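Borum counts its benches, finds 24 missing

12/23/18

The town of Borum has finished counting its public benches, a job it began in August and expected to wrap up in a week. The final figure is 505. The town had been paying insurance on 529.

Akihiko Uchida, who runs the parks office, said the missing 24 may never have existed. The old list was typed up from an older list, and at least one bench on Kuroda Street seems to have been entered under both of its armrests.

"We have been repainting it twice a year," Uchida said. "It does look very good."
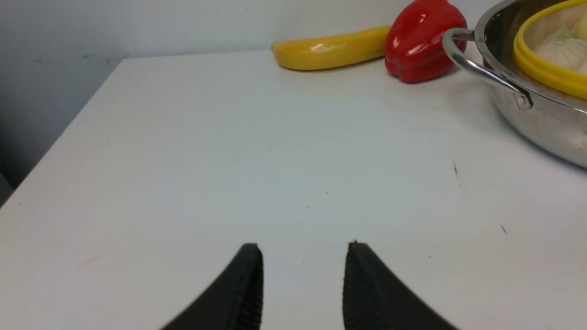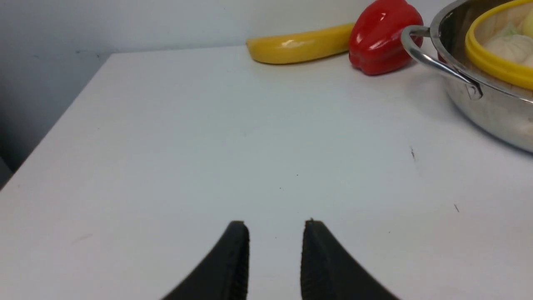 LOCAL NEWS

The count has stirred up feelings in the north end, which got 155 benches and would like it known that several face a wall. Shop owner Mio Ichikawa has asked for hers to be turned around. The town says turning a bench counts as installing one, and installing one takes a permit — which costs more than the bench.

Pantelis Chrysikopoulos, who sits on the same bench by the post office most mornings, said he had not been asked for his views but had some. He would like a back on it.

Borum will save some $1,000 a year on insurance, nearly enough to cover the overtime for the count. Uchida's office will start on the trash cans next. The current list shows them all in one place, at the Zodard parking lot, and he plans to drive over and check.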